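[양팔 작업셀] 카드 옮기기 과제, 정책 성공률이 재현되지 않는 문제
상태: 해결됨(후속 관찰 중)
구성 요소: Gronano 학습 파이프라인 / Mamala 제어 스택
우선순위: 보통

처음 올린 내용

안녕하세요. 늘 도움만 받다가 또 긴 글로 찾아뵙게 되어 죄송합니다. 차 한 잔 옆에 두고 천천히 읽어 주시면 고맙겠습니다.

저희는 양팔로 얇은 카드를 다루는 과제를 모방학습으로 풀고 있습니다. 한쪽 팔이 카드를 눌러 잡아 주고 다른 쪽 팔이 가장자리를 집어 올리는, 말로 하면 참 쉬운 일이지요. 시연은 원격조작으로 모았고 전부 2687개 에피소드입니다. 이걸로 Gronano의 기본 설정 그대로 행동 청크 정책을 학습했더니 오프라인 검증 손실은 아주 예쁘게 내려갔습니다. 그런데 실제 셀에서 돌려 보면 결과가 들쭉날쭉합니다. 같은 체크포인트인데 오전에는 카드를 잘 집다가, 오후 세 시쯤 다시 돌리면 집게가 카드 바로 위까지 가서는 머뭇머뭇하다가 허공을 쥡니다.

논문에 넣을 표를 만드는 중이라 마음이 급한데, 평가할 때마다 값이 다르면 방법끼리 비교한다는 것 자체가 의미가 없어지더라고요. 저희가 보이고 싶은 것은 "두 팔의 행동을 한 벡터로 묶어 예측하는 쪽이 팔마다 따로 예측하는 쪽보다 접촉 순간의 어긋남이 적다"는 것입니다. 지금은 그 차이보다 평가 자체의 흔들림이 더 큽니다.

환경
- 제어: Mamala, 위치 제어 모드
- 학습: Gronano 기본 설정, 청크 길이만 변경
- 관측: 고정 카메라, 손목 쪽 카메라, 관절 각도
- 평가: 시작 자세 고정, 카드 위치는 정해 둔 구역 안에서 무작위

기록 1

먼저 의심한 것은 조명이었습니다. 셀이 창가 쪽이라 오후가 되면 빛이 바뀌거든요. 블라인드를 내리고 실내등만 켠 상태에서 같은 체크포인트를 다시 돌렸습니다. 조금 나아진 듯도 했지만 머뭇거리는 버릇은 그대로였습니다. 기대를 많이 했던 터라 좀 허탈했습니다. 그래도 블라인드는 그 뒤로 계속 내려 두고 있습니다.

기록 2

다음은 카메라 자세입니다. 고정 카메라 영상의 첫 프레임을 시연 데이터의 첫 프레임에 반투명하게 겹쳐 보았습니다. 알루미늄 프로파일 모서리가 정확히 포개졌으니 카메라가 밀린 것은 아니었습니다. 손목 쪽도 같은 방법으로 확인했습니다. 혹시 비슷한 일을 겪는 분이 계시면 이 방법을 가장 먼저 해 보시길 권합니다. 돈도 안 들고 금방 끝납니다.

기록 3

금요일에 Diltham 쪽 공유 저장소의 평가 스크립트를 가져와 저희 것과 한 줄씩 대조했습니다. 거기서 드디어 실마리가 나왔습니다. 저희 스크립트는 관측을 받은 시각이 아니라 추론이 끝난 시각을 기준으로 청크의 첫 행동을 내보내고 있었습니다. 추론이 빨리 끝나면 별 탈이 없지만, 같은 서버에서 다른 학습이 돌기 시작하면 지연이 늘어납니다. 저희 연구실은 점심 먹고 들어와서 학습을 거는 분들이 많습니다. 오전과 오후의 차이가 햇빛이 아니라 GPU 때문이었던 셈입니다.

로그를 뒤져 보니 나쁜 구간의 지연이 257ms까지 올라가 있었습니다. 그만큼 낡은 행동이 청크 앞머리에 남은 채로 재생되니, 집게는 이미 지나온 자세로 살짝 되돌아갔다가 다시 내려갑니다. 저희가 "머뭇거린다"고 불렀던 동작이 바로 이것이었습니다.

기록 4

수정은 이렇게 했습니다. 관측 시각을 행동 청크에 함께 실어 보내고, 재생하는 쪽에서 이미 지난 시각의 행동은 버립니다. 청크가 겹치는 부분은 가중 평균을 쓰되 창을 2스텝으로 줄였습니다. 처음에는 5스텝이었는데, 접촉 직전에 두 팔의 움직임이 서로 다르게 뭉개지는 것이 보여서 줄였습니다.
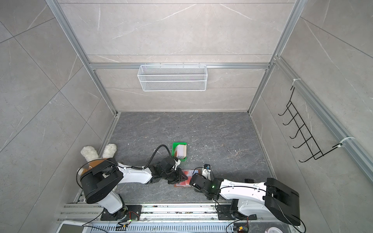 두 팔이 카드 가까이에서 만나는 과제이다 보니, 한 팔만 조금 늦어도 누르는 힘과 집는 위치가 같이 틀어집니다. 예전에 한 팔로 블록을 옮기던 과제에서는 같은 스크립트를 쓰면서도 이 문제를 전혀 몰랐습니다. 블록은 집게가 조금 늦게 닫혀도 어떻게든 잡히니까요. 얇은 카드는 그런 여유를 주지 않네요.

수정한 뒤에는 일부러 서버에 부하를 걸어 놓고 평가를 반복했고, 되돌아가는 동작은 로그에서 사라졌습니다. 재학습은 하지 않았습니다. 체크포인트는 처음 그대로입니다.

기록 5

이제 원래 하려던 비교로 돌아왔습니다. 행동을 묶어서 예측한 쪽과 따로 예측한 쪽의 차이가 같은 방향으로 계속 나옵니다. 다만 예전 스크립트로 얻은 값은 표에서 전부 뺐고, 두 방법 모두 새 스크립트로 처음부터 다시 재고 있습니다. 불리했던 값만 다시 재면 안 되니까요. 실패한 시도도 접근, 누르기, 집기 가운데 어느 단계에서 멈췄는지 나누어 적고 있습니다. 최종 수치는 다 모인 다음에 따로 올리겠습니다.

아직 남은 것도 있습니다. 카드가 구역의 가장자리에 놓이면 손목 쪽 시야에서 카드 모서리가 집게에 가려지는데, 이때는 지연과 상관없이 실패가 납니다. Dhillon 보정 도구로 손목 카메라의 각도를 다시 잡아 볼 생각이지만, 그러면 시연 데이터와 시야가 달라지니 선뜻 손이 가지 않습니다. 이 건은 새 티켓으로 나누겠습니다.

긴 글 읽어 주셔서 정말 고맙습니다. 지연 관련해서는 이 티켓을 해결됨으로 바꿔 둡니다.

댓글

작업셀초보
저희도 오후만 되면 성능이 떨어져서 커튼까지 새로 달았는데... 오늘 로그부터 보겠습니다. 관측 시각은 카메라 드라이버에서 찍힌 값을 쓰시나요, 아니면 Mamala가 받은 시각을 쓰시나요?

글쓴이
반갑습니다! 드라이버에서 찍힌 값을 씁니다. 받은 시각을 쓰면 전송 지연이 빠져 버려서요. 대신 두 컴퓨터의 시계를 먼저 맞춰 두셔야 합니다. 저는 그걸 깜빡하고 반나절을 헤맸답니다. 커튼은 그래도 달아 두신 보람이 있을 거예요.

늦은밤학습
겹침 창을 줄이면 움직임이 덜컥거리지 않나요? 저희는 창을 줄였더니 관절 소리가 커져서 되돌렸습니다.

글쓴이
조금 덜컥거리긴 합니다. 저희는 위치 명령에 저역 통과 필터를 약하게 걸어서 달랬는데, 필터도 지연을 더하는 것이라 너무 세게 걸면 도로 제자리입니다. 팔 기종에 따라 다를 테니 접촉이 없는 구간에서 먼저 시험해 보세요.

rail_and_card
가장자리 가림 문제는 새 티켓 번호가 나오면 여기에도 남겨 주세요. 저희도 같은 데서 막혀 있습니다.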